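Clube de Robótica Wainwright – Guia de preparação da estação de simulação
Secção 4: Primeira sessão com o robô de dois braços
Revisão de 13 de junho de 2018

Esta secção pressupõe que o simulador está instalado e que o modelo da sala foi copiado para a pasta da equipa (ver secção 3). Os passos aplicam-se às equipas Pimberg e Clanside. A equipa Rondville usa outro modelo de sala e deve seguir o anexo B.

4.1 Verificação da câmara do punho

1. Abra o projeto da equipa e carregue a sala mobilada.
2. Coloque o robô na posição inicial e aguarde que as juntas estabilizem.
3. Selecione a vista do punho no menu de câmaras.
4. Envie o comando de abertura total. Os dois dedos devem ficar afastados, sem nada entre eles.
5. Rode o punho até a parede e o móvel de madeira aparecerem inclinados na vista. A inclinação acompanha a rotação do punho e não é um erro de calibração.
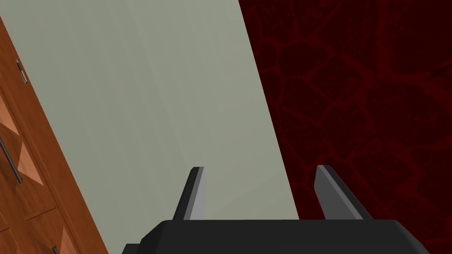
6. Feche e volte a abrir a garra três vezes. O contador de ciclos deve regressar ao estado «aberta» em cada repetição.
7. Registe o valor de abertura na folha da equipa. O valor nominal é 100; abaixo de 62, repita o passo 4 antes de prosseguir.

Nota: os números das juntas variam entre versões do modelo. Use os da tabela 2, revista por Colin Holroyd em março.

Cuidado: não altere a posição da câmara no ficheiro do robô. As provas são avaliadas com a posição de origem – um ficheiro modificado é rejeitado no carregamento.

4.2 Aproximação à cómoda

1. Mude para a vista da cabeça.
2. Confirme que a cómoda escura está ao alcance do braço esquerdo. Sobre o tampo devem estar o tabuleiro azul-esverdeado, um livro pequeno e a bola de basquetebol, esta última do lado do canto da sala.
3. Mantenha o braço direito levantado, em espaço livre, com a garra vazia.
4. Avance a garra esquerda até ao canto mais próximo do tabuleiro, em velocidade reduzida.
5. Pare ao primeiro contacto e guarde o estado com o nome da equipa e o número da tentativa.

Cuidado: com velocidade acima da reduzida, o motor de física pode projetar o tabuleiro para fora do tampo. Nesse caso, reponha a sala completa – a reposição de um só objeto deixa contactos residuais.
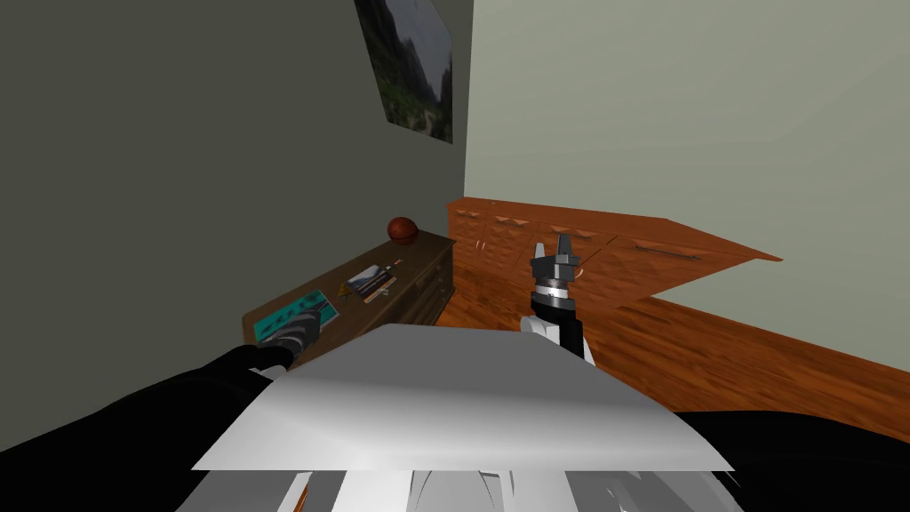

RESOLUÇÃO DE PROBLEMAS

A garra atravessa o tabuleiro
Malha de colisão não carregada. Feche o projeto, apague a pasta temporária e repita a partir de 4.1.

A simulação para ao fim de 3.000 passos
Limite predefinido. Altere-o nas opções da sessão, nunca no ficheiro da prova.

Erro 1.831 ao guardar
Nome de ficheiro com acentos ou espaços. Mude o nome e guarde de novo.

O braço direito desce sozinho
Controlo de posição desligado. Ligue-o antes de mover o braço esquerdo.

Os casos não listados devem ser comunicados a Graham Treloar, com o registo da sessão em anexo. A secção 5 trata da preensão e do transporte do tabuleiro.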